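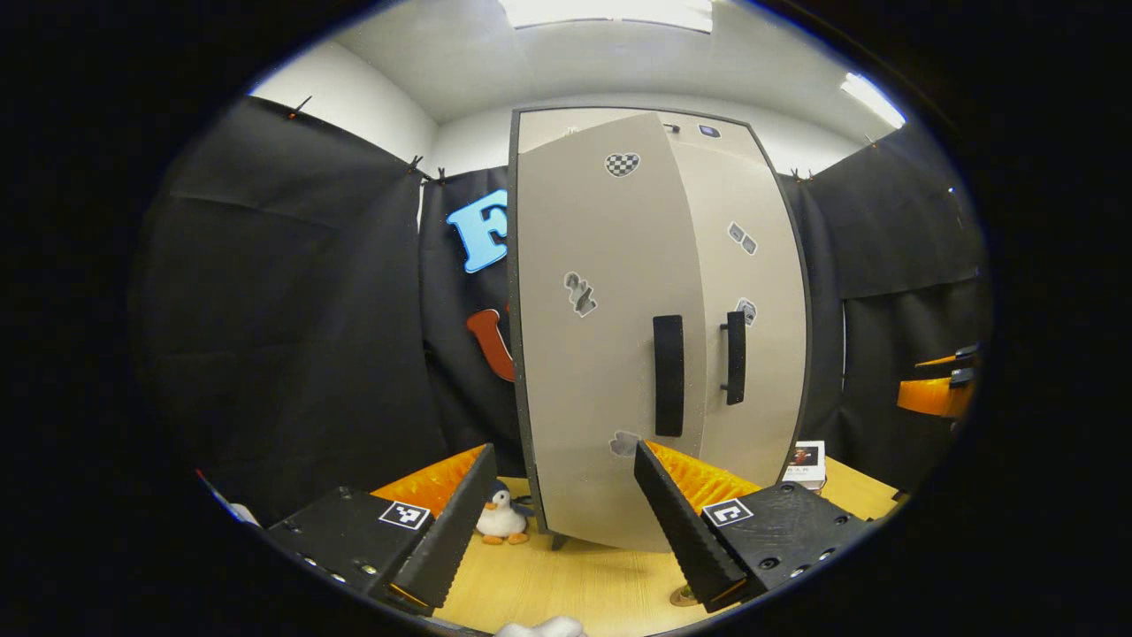 Door study: first results from the hand-held gripper work

The manipulation group at Bristeck has finished the first round of its door study, which asks how much a robot can learn about opening cabinets from demonstrations recorded with a hand-held gripper. No robot is used during recording. A person holds the gripper, opens or closes a door, and the camera on the tool stores the view along with the finger positions.

Ladan Rezaei and Gus Iwasaki recorded 141 demonstrations on a two-door cabinet set on a tabletop. Stickers are scattered over the doors, and the two handles differ: one is wide and flat, the other a slimmer bar. Small items such as a plush penguin share the table with the cabinet. The square markers on the gripper let the software work out how far apart the fingers are at any moment.

The question this time was starting position. In one set of 41 demonstrations, every recording began from the same spot. In the rest, the person started wherever they liked. Amparo Zapata trained one policy on each set, cutting the second down to 41 as well so the comparison was fair, and ran both on the arm at the Stustlow lab.

Each policy got 19 tries. The one trained on fixed starts opened the door 8 times. The one trained on mixed starts opened it 17 times. Most failures in the first group came before contact, with the fingers closing short of the handle. Both failures in the second group were slips on the slim bar.

Zapata cautions that this is one cabinet and one arm. Doors that were already slightly open also made up a large share of the recordings, and the group has not yet tested those separately.

The next round starts in September with a drawer unit and a second operator, Arūnas Toom. Simin Mirzaei is writing up the method, and a draft will go to the Peken reading list before then. Groups that want the recordings early can write to Rezaei.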